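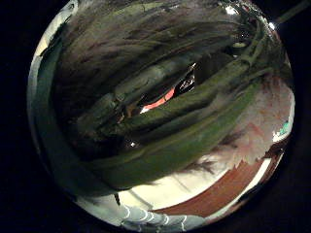 *Fig. 4. Bunch of long green stalks, with pale frilly leaves under it.*

## 3.2 Placing the greens

These steps are for the produce stand with the Lambrechts top, size 113. Make first the assembly in section 3.1.

1. Take the greens one bunch at a time. Hold the bunch near the cut ends, not by the tips.
2. Remove broken stalks and yellow leaves.
3. Lay the thick stalks all in the same direction. The feathery tips must point to the back of the stand.
4. Put frilly leaves under the stalks, at the side, so that a part of them stays visible.
5. Leave a distance of 8 cm between two bunches.

**Note:** Small gaps between the stalks are normal. Do not press the bunch flat to close them.

**Caution:** Do not put more than 12 kg on one top. The front legs can bend.

## 3.3 Covering the work surface

1. Clear the surface and wipe it with a dry towel.
2. Lay the cover with the seam down.
3. Pull the two back corners first, then the two front corners.

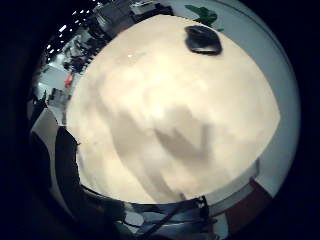 *Fig. 5. Pale work surface.*

The cover must be smooth enough that a bunch can slide over it without catching. Pull again if you feel a hard fold with your fingers. Faint ripples, as on the cream-white surface in Fig. 5, do not disturb the work and can stay. Check also behind the back edge before you continue: in the same figure a green piece with leafy or crumpled edges lies just outside the white area, and such pieces are easily forgotten when the stand is closed.

**Note:** If the cover is too short at one side, you have probably the 58 cm model. Please ask Rosaire Melnyk at the Bornimmont store for the exchange.

4. Fix the clips at the two long sides. Continue with section 3.4.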